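Brurari Opens Repair Grant to Small Town Libraries

Jun 13, 2019 — Brurari, the library supply company, has opened applications for a repair grant aimed at public libraries in towns without a bindery of their own. The program will pay for the rebinding of 2277 books in its first year.

Each library may send up to 26 titles. Local history, out-of-print reference works and children's books in heavy use will be considered first. Shipping both ways is covered.

"Small libraries often withdraw a book over a broken hinge," said Joelle Zoubi, program manager at Brurari. "A repair costs less than most people expect, but the money has to come from somewhere."

The work will be done at the company's Galon workshop, where Rüdiger Stöcker heads a team of seven binders. A trial run in March took in 400 books. Of those, 297 went back into circulation and the rest are waiting for new cover cloth.
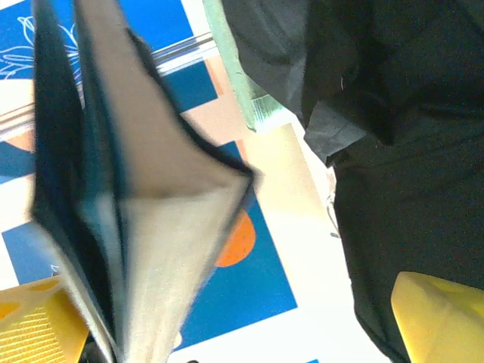

Libraries keep their own catalog labels and stamps wherever the original endpapers can be saved. Books with mold will not be accepted — staff should call before sending anything that has been stored in a basement.

Application forms are available from Brurari sales offices and by mail.

Press contact: Walid Zein, Brurari Communications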